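Skivudness notebook – hand-held gripper collection, small objects
November, started 9:40

Picking up where the last entry stopped. We have 3,113 episodes in the store under the small objects task and I am still not convinced that number means much. The weekly sheet going to Dillton has it at the top in bold. I would rather it had the number of episodes I'd be willing to train on, but we don't have that number, and getting it is what I spent today on.

Setup unchanged: hand-held gripper, camera on the tool, one person collecting, one person resetting the table. Lamps as left. Checked the finger screws before starting and nipped up one that had some play in it. Calibration clip at the start, passed first time, which makes me trust the calibration check a little less.

10:15

Watched a batch of 51 from the last collection at normal speed, no skipping. Notes while they're fresh.

The task text says "pick up the object and place it in the tray." Fine. What the collectors do is approach, stop, line up, stop again, then close. The pauses are long. You can practically see them thinking. A person picking up a thing at home doesn't do that, and I don't want a policy that has learned to hover above a table because hovering is what it saw most of. Bạch filters idle stretches on ingest, supposedly, but the threshold is set on tool motion and a person's hand is never still enough to fall under it. So the hover stays in. I turned the threshold up on a copy and it started eating the slow part of real grasps. Turned it back.

Second thing. Start positions. The sheet says randomized. They are not. The resetter puts the object where it is easy to reach from the chair, every time, then nudges it a bit. I plotted the first-contact points for the batch and got a smear in the near half of the table with hardly anything past the middle. If I were a model I would learn to go there without looking. Probably that is what the last checkpoint did, and it would explain the good-looking score on our own table and the bad one when Tulo ran it on theirs. I said this in the last review and was told more data would wash it out. More data from the same chair will not wash anything out.

11:30

Tried printed cards for the reset: draw a card, put the object where the card says, turn it the way the card says. Slower. The resetter hated it for the first stretch and then got quick. Kept it for the rest of the day. Collection rate dropped, as expected, and I have written that in the sheet in plain words so it doesn't come back to me as a question.

Reminder for whoever sets up next: the cards live with the spare fingers, top drawer. Put them back in order or don't, it makes no difference, they're supposed to be shuffled.

13:10

Light objects. These are the ones where I doubt the labels most. A collector closes on something that weighs next to nothing, it tips or skates, they follow it and catch it on the second try, and the episode is marked a success. It is a success in the sense that the object ended up in the tray. As a demonstration of how to grasp it, it's two different things glued together with one label on top. I went through the light-object clips in the batch and split every one where the fingers closed and reopened before the lift. Then I relabeled the first part as a failed grasp. Dillton's schema has no field for this, so it's sitting in the comment column until someone gives me one.

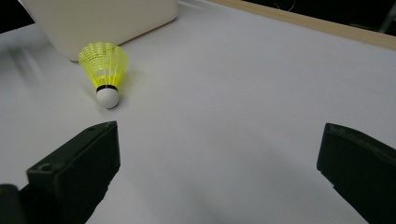
The approach is where most of my complaints about label quality begin, well before anything has been touched. Our instruction for the shuttlecock is "grasp across the skirt, near the cork," and collectors read it three or four different ways. Take one like this, with the fingers still wide open and the yellow skirt angled back until its rim is almost on the corner of the big cream block. The cork is the near end and there is clear table in front of it, so a straight reach gets you the cork first. To do what the instruction says you have to go farther in, and then the block matters. I can come up with two sensible grasps from that position and only one agrees with our text. Whatever the collector picks, the label will say the same words. I'd like the thin black band at the joint to be the written landmark, since everybody can find it: fingers go on the skirt side of the band. That's a rule I can check afterward in the clips, and "near the cork" isn't.

Changed the instruction card to say that. Old wording is kept in the history under v2 in case anyone needs to match the earlier episodes to it.

14:45

Ran 8 episodes with the new wording to see if it changes anything. It does, a little. The grasps land closer together. The hover got worse, because now people are looking for the band. Of course. I asked for one practice go per position before recording and that helped some, though I'd want a lot more than 8 before I said so to anyone outside this room.

Also unresolved: whether clutter near the object should be part of the task or a separate one. At present it's both, depending on who set the table. Tulo want it in. My view is that it should be in, but tagged, so we can hold it out and see what it's doing to the numbers. Mixing it in untagged gives us one average that tells us nothing about either case.

16:20

Argued by message about whether to throw out the near-half episodes. I don't want to throw them out. I want them weighted down and I want the held-out set rebuilt from card-placed resets only, because the present held-out set has the same smear as the training set and has been flattering us since it was made. Agreed to rebuild. Not agreed on the weighting. Dillton will see the score go down when the new set goes in – I've put a line in the sheet telling them to expect it.

To do
Rebuild held-out set, card resets only.
Ask for a proper regrasp field. Comment column is not a field.
Second copy of the cards for the other table.
Look at Bạch's idle filter again, maybe on finger opening instead of tool motion.
Rewatch the same batch with someone else labeling, without showing them mine. If we disagree as much as I suspect, the 3,113 needs a footnote.

Battery on charge. Fingers wiped down. Stopped 17:05.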